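AMERDALE HALL USERS' MEETING
Minutes of the meeting held in the Polen Room, Saturday, 10.30 am

1. Minutes of the last meeting
Agreed as a correct record, subject to "Tanar Store" replacing "Tanar Room" in item 4.

2. Carpet
The meeting considered the condition of the carpet in the Polen Room. Two quotations had been received. It was resolved to accept that of Devadiga Flooring for cleaning, at £79, and to defer replacement until the May meeting. Groups were reminded that plastic wrap must be cleared from the room at the end of each session.
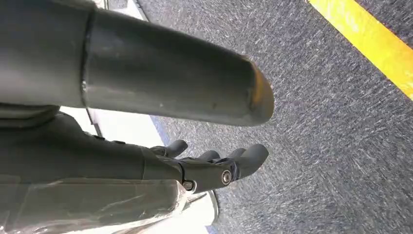

Item 2: carpet and plastic wrap, Polen Room.

3. Storage
It was noted that the Tanar Store was nearly full. Each group is to label its property within 30 days. Unlabelled items will be moved to the upper landing.

4. Hire charges
A reserve of roughly £800 was reported. No change to charges was proposed.

5. Any other business
The side door continues to stick. To be carried forward.

The meeting closed at 11.45 am.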